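Trying to remember a film with two brothers and a train station

Posted in Film & TV Help

Fouzia Jadoon
Saturday, April 6, 2024

Hi all, hoping someone can put me out of my misery. When I was little my uncle had a videotape of a Hindi film with no label on it and we watched it every school holiday. Two brothers get separated at a railway station, one grows up to be a policeman and the other sings in a hotel. I know, I know, that's half the films ever made! But the bit I remember best is a song on a houseboat, and the mother recognises the singing brother because he hums the tune she used to sing while she was cooking.

It's my mum's birthday in September and I'd love to find a copy and sit down with her to watch it.

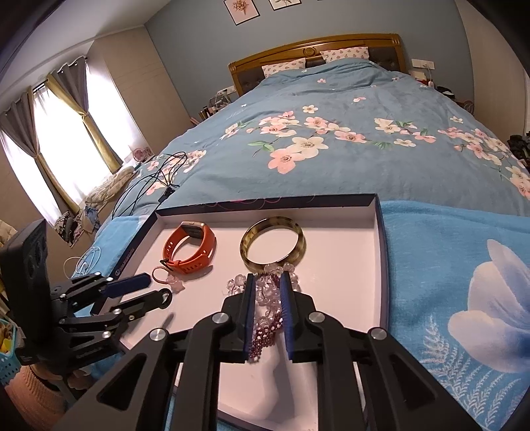
Mum thinks the hotel was called the Dogar, or possibly the villain was. She also swears the film was in black and white, but I can see the singer's green jacket as clear as anything, so one of us is wrong. I've tried searching for the plot and just get pages of the same famous ones. Any ideas?

Daniyal Qureshi
Sounds like every film my dad ever made me sit through. Try typing the song words into a search engine?

Faisal Zaidi
I can't name it, sorry, but I had the same trouble with a film of my gran's and got there in the end, so don't give up. Forget the plot and go after the song. If you or your mum can remember even one line, write it down the way it sounds and try a few spellings – the lyric sites all spell things differently and one letter can throw you off. Soundtracks are often listed separately from the films, too, and mine only turned up because somebody had uploaded the record.

As for the colour, you could both be right. Some older films were mostly black and white with a song or two in colour, so if the green jacket is only in the houseboat number that would narrow it down a lot. Ask your mum what she remembers of the station part. And is your uncle still in touch with whoever taped it? Mine had a list of everything he'd recorded, all 812 of them, in a school exercise book.

Fouzia Jadoon
Ooh, I never thought of the colour thing. The jacket is definitely in the houseboat song! Will ring my uncle tonight and get Mum humming.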